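Trilurov Flat Brush, wide

Item no. 674
In stock, ships from our Orkier warehouse

The Trilurov is our wide flat brush for painting tables, shelves, doors and other big smooth surfaces. The bristles are cut straight at the end, so the paint goes on in one even band and you do not need to go back many times over the same place. It works well with water-based paint and with clear varnish.

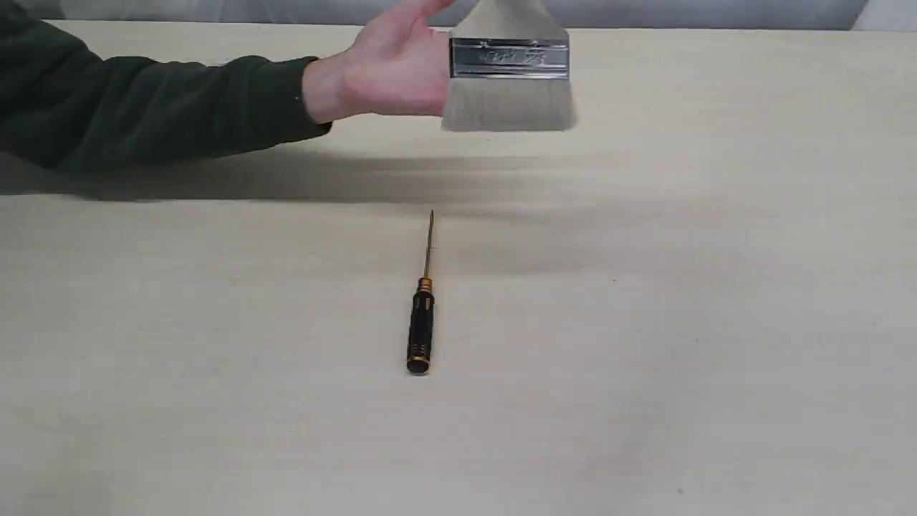
The Trilurov held with bristles down. Metal ferrule with raised lettering.

Before first use, please wash the brush in warm water and pull out the loose hairs with your fingers. After painting, clean it the same day and let it dry hanging - never standing on the bristles.

Sold by the piece or in a box of 6. For schools and workshops we offer the box of 60, please ask for the price.

Goes well with: Breritus paint tray (item no. 752)

Questions about this product? Write to Yu-na Seol in customer service. She answers in English and Korean.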